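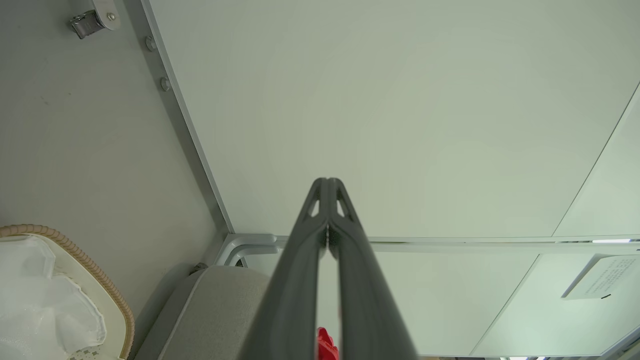 Let people pay their water bill at a counter

Grastitz closed the payment window at its water office in September. The town says customers can use the website, the phone line or a kiosk at the Holst shopping center. I think the window should come back, at least for two mornings a week.

The town's case rests on one figure. Only 949 people used the window in its last full year, against almost 3,000 accounts. That sounds small until you remember that many of those people had tried something else first. The website rejects a payment if the account name has an accent in it. Bergþóra Ingvarsson, who lives two streets over from me, has never been able to register. The phone line put her on hold for 30 minutes and then asked her to use the website.

I don't object to paying online. I do it myself for most things, and it takes a minute. My complaint is that a bill is sometimes also a question. When my own bill came to $595 for a two-bedroom house, I didn't want a faster way to pay it. I wanted someone to look at it and tell me whether the meter had been read wrong. The clerk at the window, Elvia Zepeda, pulled up the last four readings and saw that two digits had been swapped. The kiosk would have taken the $595.

The council answers that staff can still be reached by email, and they can. My last email took nine days, and the late fee starts after seven.

There is a cost to keeping a person at a desk, and I would rather see it printed on the bill than hidden. If it came to a dollar a year per household I would pay it. I suspect most of my neighbors would too, including the ones who never go in.

The room is still there, next to the permit desk. The sign on the door gives the web address and the hours of the Holst center. The kiosk does not take checks.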